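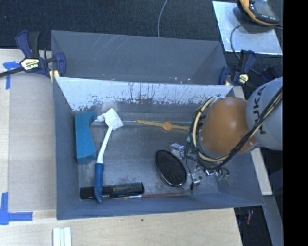
**Getting a deposit back when the move-out list says "all fixtures and storage bins cleaned"**

Posted in Renting & Moving, 09/04/2026

I'm moving out of a one-bedroom in Clorndale at the end of the month and I've hit a snag with the checklist. The building was bought by Bornisen Property last year and the new company sent everyone a move-out sheet that is much longer than the one in my original lease. The old one was half a page: sweep, wipe down the kitchen, return two keys. The new one runs to 4 pages and has a dollar amount next to every line.

The parts I'm stuck on:

The sheet says the tub and the tile around it must be "free of mineral deposit." Our water is hard and the tub had a chalky ring when I moved in. I have tried a spray from the grocery store and a brush, and the ring is lighter but still there.

It also says the two gray plastic bins in the storage locker have to be "returned to original condition." They came with the locker. They were scuffed when I got them and they are scuffed now. The charge listed for them is $14 each, so it isn't going to ruin me, but I don't want to pay for someone else's scratches on principle.

My deposit is $1,000. The lease I signed says it is refundable "less cleaning beyond ordinary use." I never signed the new sheet. It was pushed under the door.

So I'd like to know if the new sheet counts at all, and what to use on the tub. I did fill in a move-in form back when I got the place, but it was a short one and I only wrote "tub stained" and "carpet worn by closet." Nothing on it about the bins.

I have already given written notice, and the walk-through is booked for the last week of September.

*faulkner_st_renter*

---

**stestumon_2b**

Just use vinegar. Worked on mine. For the bins, hose them out and put them back, they don't look that hard.

---

**leasedesk_retired**

I worked in a leasing office for a long time, though not in your state, so check the local rules before you rely on any of this.

On the sheet: in most places a landlord can't add terms to a lease in the middle of it just by handing you a piece of paper. When a building is sold, the buyer normally takes over the leases as they stand. If your lease says "less cleaning beyond ordinary use," that is probably the wording that applies until the lease ends or you sign a new one. Look at whether you renewed after the sale. If you signed a renewal, read it for a line such as "tenant agrees to follow community policies as updated." That line is common, and people miss it. It doesn't make every charge fair, but it gives the company something to point to.

If you didn't renew, treat the sheet as a list of what they'll be looking at. It's useful for that.

Your move-in form matters more than you may think. "Tub stained" is short, but it's dated and it's in their file, or should be. Ask for a copy now by email. Sale paperwork gets lost, and you want to know before the walk-through if theirs is missing. If you have your own copy, scan it and attach it to the email.

The bins are a weaker spot with nothing in writing. Do you have any old photos from when you moved your stuff into the locker? They don't have to be photos of the bins. I've seen a picture of a bicycle settle an argument about a wall. Failing that, plastic bins in shared storage get scratched by being used, and that is ordinary wear in any office I worked in. Wash them, dry them, take pictures of all four walls and the bottom, and leave them empty where you found them. Dirt is your job. Scratches mostly aren't.

For the walk-through:

- Be there in person.
- Bring the lease, the move-in form and a pen.
- Ask for each problem to be written down before you leave, with the room named.
- Don't sign anything that says you agree to the charges. Signing that you were present is fine.
- Give them your forwarding address in writing on the same day.

After that the clock starts. Every state sets a number of days for the landlord to send the money or an itemized list. Look yours up on the state housing page. If the date passes and you have nothing, send a short letter with the amount, your address and the date you moved out, and say you will file in small claims. Keep it polite. I wouldn't threaten anything you aren't ready to do.

---

**hardwater_hannover_ave**

I can only speak to the tub. We have the same water on the east side of Clorndale.

Vinegar does work, but it has to stay wet against the ring, and on a vertical side it runs off in a minute. Soak paper towels in plain white vinegar, press them along the line and leave them for an hour or so. Wet them again halfway. Then scrub with a nylon brush and rinse. I had to repeat it 5 times before the last of it came off, spread over a week, so start now and not the night before.

Check what the tub is made of first. Mine is acrylic. If yours is old enamel, go easy, because acid left on enamel can dull it, and then you really do have damage to pay for. Don't use vinegar on marble or other natural stone either.

Never put bleach on it the same day, or use vinegar near any cleaner with bleach in it. The two together give off a dangerous gas. Read the back of the grocery store spray too, and rinse everything well before switching.

Skip steel wool and the gritty powders. They take the ring off along with the shine.

If the faucet is crusted up, tie a sandwich bag of vinegar over the end with a rubber band. Half an hour is plenty on chrome. Keep it off anything brass colored, I ruined a finish that way.

---

**faulkner_st_renter**

Thanks. I did not renew, it went month to month, and I've looked and there is no "as updated" line in the original. I've emailed Bornisen for their copy of the move-in form. The tub is acrylic according to the label by the drain, so I'm starting on the paper towels tonight.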